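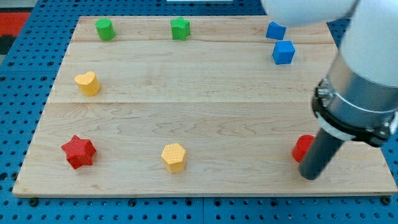 ## Buralberg maple board, six months in

Bought in May, so a proper go by now. Short version — good board, bit heavy.

Bread, onions, a roast chicken most weekends. Knife marks yes, but shallow. Oiled it twice with the Sethi stuff, soaks in quick and doesnt smell. Glued from planks, which worried me. No splits so far.

Gripes:

- No feet. Slides about unless theres a damp cloth under it
- No juice groove. Chicken night is messy
- Beetroot stain took 2 goes with salt and lemon

Bevan has the Derard one, thinner, cheaper, and his warped by the second month. He did leave it in the sink overnight mind.

Would buy again. Maybe the smaller size — ours barely fits beside the hob.

Manaia Sheehan, Nov 26, 2023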